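Equipment > Bimanual kits > Flitiddale Cord Transfer Set

September, by Lizeth Ríos
4 min read

The Flitiddale set is what we reach for when a two-arm policy has got too good at blocks and cups. It's a box-to-box transfer task built on ordinary power cords, and it was put together for the Huanca method, our way of training a policy to pick from a pile that changes shape every time you touch it. We've had a wonderful time with it and we'd love to see other labs give it a go!

What comes in the set: 60 power cords, two cardboard boxes with fold-back lids, a green cloth, and a task sheet in English and Spanish. You bring your own arms, grippers and cameras. The boxes are meant to wear out (ours tear along the folds first) and any box of similar size will do.

How Huanca works, briefly. Most cord-handling pipelines try to trace one cord through the whole heap before moving. Ours skips the tracing. The policy proposes 20 candidate grasps from the wrist view, a second small network scores each one on how much of the pile is likely to come along with it, and the arm takes the best of them. If the load on the wrist says too much is coming up, it lets go and proposes again. The second arm learns when to hold the box steady and when to stay out of the way.

We trained on 3,000 teleoperated transfers, then added corrections over 3 rounds. The corrections mattered far more than we expected. After the first round the policy stopped yanking, and by the last it had picked up a lovely little shake that frees a hooked plug. None of us programmed that in!

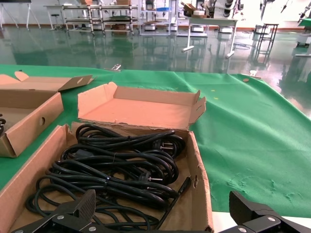
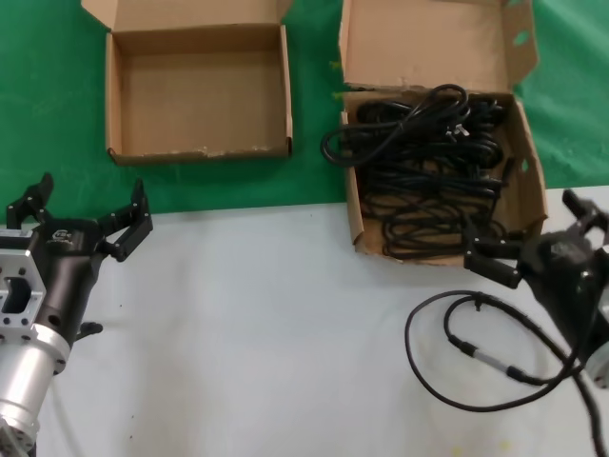 Scoring is per cord, with a separate mark for box contact, and the Skirkdale baseline is reported the same way so you can put the two side by side. A cord counts once all of it is inside the target box. That rule sounds fussy until you look at a loop like the one hanging over the left wall of the full box in the second photo, which our first scoring script would have happily passed. Plugs are scored by where the pins end up. Loops that straddle a wall get a zero, and we're still arguing over whether half marks would give the policy a better signal.

The Flerketell logger format is supported for both wrist and head cameras. Replacement cords are sold separately, and the task sheet can be requested by itself if you already have a drawer full of cords to use up.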